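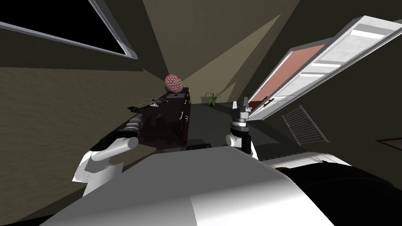

What was the purpose of the visit to Ferngate?

The visit allowed members of the Grolstead Housing Forum to see how older flats can be kept warm and dry without moving tenants out while the work is done.

Ferngate was built in two stages and has 40 flats, all let to tenants aged 60 or over. Our party of 10 was met on Thursday, March 16, 2023 by the scheme manager, Ms Ngaio Henare, who set out the history of the building and the complaints of damp that led to the present works. The north side has been treated first, as it had the highest heating bills.

Members asked how tenants had been told of the works. Mr Haziq Pillai replied that each household had received a letter and a home visit, and that a second visit was offered where a tenant was hard of hearing - an offer which was widely taken up.

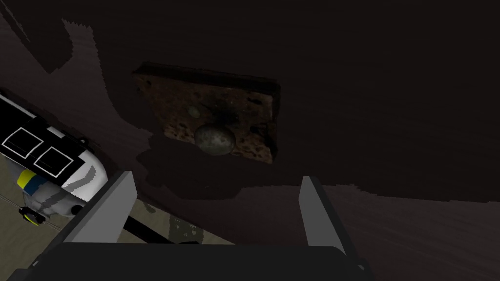
The party then heard from Mr Bok-nam Geum on the matter of airing. New windows had reduced draughts, but in several flats the bathroom fans had been switched off by tenants worried about cost. A short leaflet on running costs is to be sent out before October.

Rents will not rise as a result of the works. The Forum was less satisfied with the answer on parking, where 2 bays remain in use by the contractor, and has asked for a date by which they will be returned.

The Forum thanks Ms Henare and her staff. The next visit will be to Brestberg Court, and places are limited to 25.

Print this page | E-mail this page

Recent reports
Lift repairs at Ngau House
Tenants' open day, Grolstead
Notes on the winter fuel meeting

Home | About the Forum | Visits | Contact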